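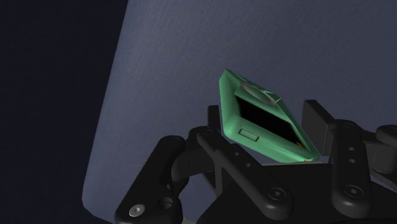

*Image: a black robotic hand holding a mint-green handheld device*

**Ciststead Residents' Association – minutes of the general meeting, 14 February 2020**

Held in the reading room. The chair opened the meeting once the heating had been turned down. Minutes of the previous meeting were approved with one correction: the word "agreed" in the parking item was changed to "discussed."

**1. Noise from the Skakholm yard**

The secretary read a letter from Skakholm replying to our complaint about early deliveries. The company says trucks do not enter the yard before the permitted hour. Several members from the east side said the trucks wait on the street with their engines running, and the letter does not mention that. One member called the reply "a good answer to a question we didn't ask." The secretary will write again and ask about the street.

**2. Robichaud sound study**

The chair presented the proposal from Robichaud for a noise study of the neighborhood. The price is $3,000 for meters at 2 locations, plus a written report. The chair was in favor, on the grounds that the city has asked us for figures before.

Discussion was long. Points raised:

- The proposal does not say how many nights the meters would run. "A representative period" was not thought to mean much.
- Both locations are on the west side. The trucks are on the east side.
- The sample report attached to the proposal is mostly a description of how sound works.
- A member asked if the city has said it would accept a Robichaud report. It has not said so in writing.
- Another member pointed out that the last study the association paid for is still in the cabinet and has never been sent to anyone. The secretary confirmed this.

A motion to accept the proposal failed. A second motion, to ask Robichaud for a revised proposal with dates and at least one location on the east side, passed. Nothing is to be signed before the March meeting.

**3. Windows grant**

Members have received flyers from Naltatano offering "up to $2,000" per household toward quieter windows. The secretary called the number on the flyer and was told the amount depends on a home visit. The visit is free, but the caller could not say what the usual amount is, or who pays for the grant. Two members have had the visit. One was offered $459 and the other is still waiting for a letter.

The chair felt the offer could still be useful to some households. Others felt that "up to" was doing most of the work. It was agreed that the association will not put its name to the flyer – members may of course make their own decision.

**4. Any other business**

The noise log sheets are running low and more will be printed. Members were asked to write down times as well as remarks. Entries such as "dreadful again" cannot be used.

The side gate still sticks. Carried over.

Next meeting in March, same room.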